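Wamirora Hobby Rooms
Hand tool and storage check, with comments
Wednesday round, March 21, 2018

Good morning all, and thank you for leaving the rooms so nicely aired. I have gone a bit slower than usual this time and the comments have grown to match, so do put the kettle on first.

1. Hammer: head tight on handle. PASS
A good firm fit, no wobble when I gave it a proper shake. The wood could do with a rub of oil before April, as it is getting rather dry near the top.

2. Screwdrivers: tips square, handles sound. PASS WITH COMMENT
One of the red ones has a slightly rounded tip. It will still do for paint tins, bless it, but please don't lean on it for anything stubborn.

3. Loose tools off the floor. ACTION
I know how it goes when you're in the middle of something, and I do it at home myself! Still, a screwdriver rolls underfoot very easily, so everything wants to go back in the yellow tray as soon as you've done with it.
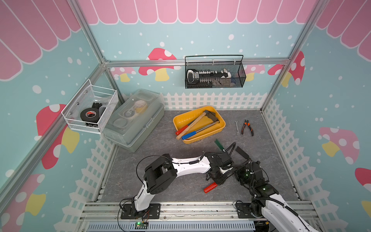 Item 3, mushroom-wall bay: hammer and two screwdrivers in the tray; another screwdriver, the wrench and the pliers on the floor.

4. Pliers and wrench: jaws clean, joint moving freely. PASS
The black-and-orange pliers were stiff at the last round and have come on beautifully with a drop of oil.

5. Wall basket: hooks secure, not overfilled. PASS
Electrical tape is welcome in there. Nothing heavy, please, as the hooks are only the light Drestholm sort.

6. Lidded storage box: lid closes, no cracks. PASS
Please keep it by the wall where it is, and write the contents on a label when you have a minute.

Next round in April. Anything worrying before then, pop a note in the Uibo folder.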